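Pendamwood Cell Practice: Frequently Asked Questions
Work surfaces, taped grids and small-object handling
Last revised: September

Who do these rules apply to?
Anyone who runs, resets or records work on an arm at the Pendamwood site. They cover the paper-topped tables and the taped tile surface. The Vakton line has its own rules and is not covered.

Do these rules replace the risk assessment?
No. The risk assessment sets speed limits, reach limits and who may be inside the marked area. This page covers table setup and daily practice. Where the two disagree, follow the risk assessment and report the conflict to the cell lead.

What is the taped grid for?
Placement. Start positions in a task sheet are written as a cell plus an offset. Columns are lettered from the operator desk side and rows are numbered from the near edge. The tape is a guide for people placing objects. It is not a calibration target and must not be used as one.

May an object sit across a tape line?
Yes, if the task sheet says so. Plates and trays are often wider than the space left in a cell. Record the cell that holds the center of the object. If the center falls on a line, record the lower cell number.

How should the table be laid out for egg transfer?
Plate within reach of the active arm, tray in a neighboring cell, lid open flat and pointing away from the arm base. Keep the path between plate and tray clear at gripper height. 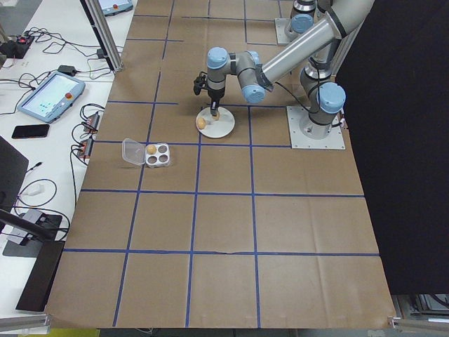 Set the approach height before the first grasp and leave it alone for the rest of the batch. Final approach is limited to 30 mm/s. Grip force is taken from the task sheet and is never raised to fix a slipping grasp. If an egg slips twice, stop the batch and check the fingertips.

Where should the pendant be?
On the desk or in the operator's hand, screen up, with the stop button uncovered. Each arm has its own pendant. Before enabling motion, confirm which pendant belongs to which arm by reading the arm name on the screen. Position on the desk is not proof.

Can cables cross the grid?
No. Power and signal cables stay on the desk side of the table. The cable running along an arm is checked for slack at the start of each shift, with the arm moved slowly through its full planned range.

When is the paper replaced?
Creases are acceptable if the object sits flat. Replace the paper when a tear reaches a cell in use, or after 300 cycles on the same task. Retape after replacing and check cell spacing with the steel rule.

What about tape on the tile surface?
The tape follows the grout lines and only the joints named in the task sheet are taped. Untaped joints are left bare. Press the tape into the joint along its full length. Small wrinkles are allowed. A lifted edge that a fingertip could catch is not, and that piece is to be replaced.

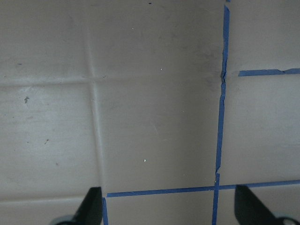
Asa

Does the tile need to be clean?
It needs to be wiped before each batch. Scuffs in the finish can stay. Loose particles should be removed, as they can change how a light object slides. Do not use spray cleaner near the gripper; put it on the cloth.

How close may the fingers come to the surface?
The default clearance is 15 mm during travel. A lower value is allowed only during a grasp or release and must be written in the task sheet.

What counts as a passed setup check?
The arm visits each listed position with the gripper empty. At least 98 percent of positions must be within tolerance on the first pass. Any position that misses is retaught and the full check is repeated.

Who can change a task sheet?
The cell lead. Operators may propose a change in the comment field. Sheets from the Ramadan project are locked, and changes to those go through the project owner.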